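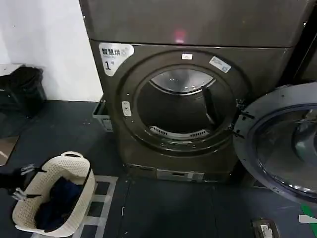 Otadlow Regional Water Office
Farm Effluent Storage and Land Application: Inspection Checklist with Officer Comments

Property: Cestier Dairy, Yeo Road
Inspecting officer: Talha Magsi
Date of visit: 23/09/2024
Type of visit: Routine, notice given
Herd size stated by operator: 400 milking cows
Weather: Overcast, light wind from the west, rain overnight

Ratings used in this form
C - Compliant
M - Minor matter, to be corrected by the date shown
N - Not compliant, formal follow-up required
NA - Does not apply to this property

Section 1. Records and permit

1.1 Current discharge permit held on site
Rating: C
Comment: A copy was kept in the milking parlor office. The operator was aware of the conditions on application depth and stream setback.

1.2 Effluent application log kept up to date
Rating: M
Comment: Entries were complete through the end of August. The September entries gave the paddock and the start time but left out the finish time on 6 occasions. The finish time is needed to work out the depth applied. The log must be completed for every run, including short runs.

1.3 Farm map showing no-spread areas
Rating: M
Comment: The map on the wall predates the new culvert under the east lane. An updated map is to be sent to this office.

1.4 Staff instruction recorded
Rating: C
Comment: Signed sheets were seen for all staff who operate the irrigator. The relief milker signed on the first day of employment.

Section 2. Yard and collection

2.1 Yard surface sound and sloping to the sump
Rating: C
Comment: Hairline cracking near the exit race. No seepage found. Monitor.

2.2 Stormwater diversion in working order
Rating: C
Comment: The diversion was set to effluent at the time of the visit, which was correct as the yard had not been washed down. The operator demonstrated the changeover. The position marker on the lever is worn and should be repainted.

2.3 Sand trap cleaned and accessible
Rating: M
Comment: The trap was more than half full. The operator stated that it is cleaned monthly by contractor and that the September visit had been put back. Solids removed from the trap are to be placed on a sealed surface that drains back to the system. At present they are placed on bare ground beside the trap.

2.4 Feed pad runoff contained
Rating: NA
Comment: No feed pad on the property.

2.5 Silage leachate contained
Rating: C
Comment: One bunker in use. The drain at the lower end was clear and connected to the sump. The second bunker was empty and swept.

Section 3. Storage pond

3.1 Freeboard meets permit condition
Rating: C
Comment: The level was below the marker post. The operator expects to draw the pond down further before calving groups are combined. The officer reminded the operator that the marker is the highest level allowed and should not be treated as a working level.

3.2 Liner in sound condition
Rating: C
Comment: Synthetic liner. No lifting or visible tears above the waterline. Weeds growing through the anchor trench on the north side should be pulled by hand. Spraying is acceptable, but a line trimmer is not to be used within reach of the liner.

3.3 Embankments free of slumping, burrows and trees
Rating: M
Comment: Two burrows on the outer face of the south bank. Fill and compact. A self-sown willow at the southwest corner is to be removed while it is still small enough to come out with its roots.

3.4 Fencing and escape ladder
Rating: M
Comment: The fence is sound. The gate latch does not close without being lifted. The escape ladder is in place and reaches the present pond level, but the lower fixing has rusted and should be replaced before the pond is drawn down.

3.5 Warning signs posted
Rating: C
Comment: Signs at the gate and at the pump stand are legible.

Section 4. Pump and irrigator

4.1 Pump shutoff on loss of pressure
Rating: N
Comment: The shutoff did not operate when tested. The operator disconnected the line at the first hydrant under the officer's direction and the pump continued to run until it was stopped by hand. The pressure switch, a Jolleo unit, had been bypassed at the control box. The operator said this was done during a repair and not put back. Irrigation is not to resume until the switch has been reconnected and a second test has been passed. See Section 6.

4.2 Hydrants and buried line free of leaks
Rating: C
Comment: 8 hydrants inspected. The cap on the hydrant nearest the implement shed is stiff but seals properly.

4.3 Irrigator nozzles and travel speed
Rating: C
Comment: Nozzles matched and clear. Travel speed was set to the fastest gear, in keeping with the present soil moisture.

4.4 Drag hose condition
Rating: M
Comment: A clamp repair near the midpoint was weeping slightly. Replace the section or refit the clamp.

Section 5. Land application and waterways

5.1 No ponding or runoff in the last paddock used
Rating: C
Comment: The paddock was walked from the irrigator run to the lower fence. Soil was damp and firm. No ponding was found in the wheel tracks.

5.2 Setback from waterways observed
Rating: C
Comment: The nearest run was measured at 200 feet from the stream bank, which is greater than the setback in the permit.

5.3 Stream condition above and below the property
Rating: C
Comment: Clear at both points, with no odor, foam or growth of concern. Samples were taken at the upper ford and the lower boundary. Results will be sent to the operator when received.

5.4 Tile drain outlets located and clear
Rating: M
Comment: Three outlets were found. The operator believes there is a fourth below the old hay barn but could not locate it - it should be found, marked with a post and added to the map required under 1.3.

Section 6. Required actions

Before any further irrigation
- Reconnect the pressure switch and remove the bypass (4.1)
- Notify this office so that the shutoff can be tested again with an officer present (4.1)

By the end of October
- Complete application log entries in full (1.2)
- Supply an updated farm map (1.3, 5.4)
- Clean the sand trap and provide a sealed area for solids (2.3)
- Fill burrows and remove the willow (3.3)
- Repair the gate latch and the ladder fixing (3.4)
- Repair the drag hose (4.4)

Operator's comments
The operator accepted the finding under 4.1 and stated that an electrician would be called the same day. The operator asked whether the pond has enough room to hold effluent while the pump is out of use. On the level observed and the present washdown volume, the officer was satisfied that it does, provided the repair is not delayed. If the level nears the marker, the operator is to call this office before taking any other step.

Overall rating: Not compliant (one item)
Next visit: October, on notice of repair

Signed: Talha Magsi, Inspecting Officer
Copy left with operator: Yes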